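Aug 5, 2018

Budget day at Dekdale. Eilif Dahlgren wants a second gripper, a proper bin stand and 40 spare hoses, in that order. I have money for the hoses. Engebretsen quoted us 294 a finger and there are two fingers, so I did the sum twice in case it got nicer.

Asked whether the clamp holding the bin could count as a stand. Eilif went off to make coffee.
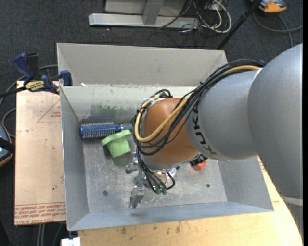

The Reloreck quote is good until December, so I've moved it to the pile I feel hopeful about. Dolitz still hasn't called back. Must ask Sølve about freight.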